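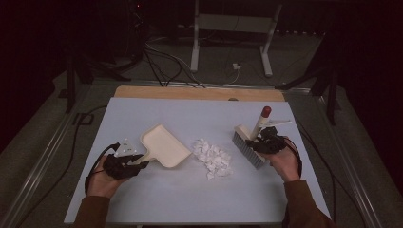
Mice get into parked cars every winter, and the owners usually find out in May, when they turn on the fan and something rattles. A nest doesn't have to be big to cause trouble. A loose heap of torn white paper, the kind that sits in front of a dustpan and goes up in one pass of the brush, is enough to choke a cabin air filter or jam a blower wheel. Mice make theirs from whatever is nearby: registration papers, napkins, seat foam, hood insulation. They like the fresh air intake under the cowl because it is dry, has a roof, and leads to the filter box.

Vermeulen Auto Electric, a four-bay shop on the county road outside Atlow, has kept a record of rodent jobs for several years. Last year's list ran to 98 vehicles. The cheapest repair was a new cabin filter and a vacuum. The most expensive was an engine harness on a pickup that had sat in a pole barn since harvest, and that came to over 626 dollars before tax with the labor.

Most of the vehicles on the list had been parked at least three weeks. A few had not. One was a commuter sedan driven every day and left outside at night next to a bird feeder. It lost the same injector wire twice.

The shop's advice starts with the parking spot. Move bird seed and dog food out of the garage or put them in metal cans. Cut the grass back from a gravel pad. Don't lean firewood against the wall where the car sits. Then clean out the car itself, glove box included, and take the tissues out of the door pockets.

After that comes the mesh. Many cars have an open grille at the base of the windshield, and a mouse can get through a hole the width of a pencil. Galvanized hardware cloth with quarter-inch openings will keep them out and still pass enough air for the fan. Cut it with tin snips, fold the edges under so they don't scratch the plastic, and fix it from below with small zip ties. On most trucks the cowl panel has to come off first, which takes 24 minutes or so the first time and a good deal less the second. The plastic clips break in cold weather. Buy a bag of spares.

Leave the engine air intake alone unless you are sure what you are covering. Screen that comes loose there can end up against the engine filter, and a blocked intake is a worse problem than a mouse. If you do cover it for storage, hang a tag on the steering wheel so it comes off before anyone starts the engine.

Opinions differ on repellents. The parts counter at Wuter Supply in Urnley sells peppermint sprays, scent pouches, flashing lights for under the hood, and a tape treated with hot pepper extract. The tape is the one the Vermeulen shop buys for itself. It goes around a repaired section of harness with a half overlap, and the shop reports few comebacks on wires that have been wrapped. Sprays wear off and have to be put on again. Mothballs work poorly in open air, and the smell stays in the vents until summer — customers complain about it more than they do about the mice.

Traps are still the cheapest tool. Two snap traps along the wall on each side of the car, checked every Wednesday or whatever day suits, will tell you whether you have a problem before the wiring does. Keep poison away from the car. A mouse that eats it may die inside the dash, and getting it out means pulling the dash.

If you do find a nest, don't blow it out with compressed air and don't run the fan. Open the doors and let the car air for half an hour. Wear rubber gloves and a good mask, wet the material down with disinfectant, let it soak, and bag it. Replace the filter even if it looks clean. Vermeulen charges 17 dollars to fit one if you bring the part.

Check the insurance as well. Rodent damage is usually handled under comprehensive coverage when it is covered at all, and owners who drop that coverage for the winter to save money may be dropping it for the months when the mice are busiest.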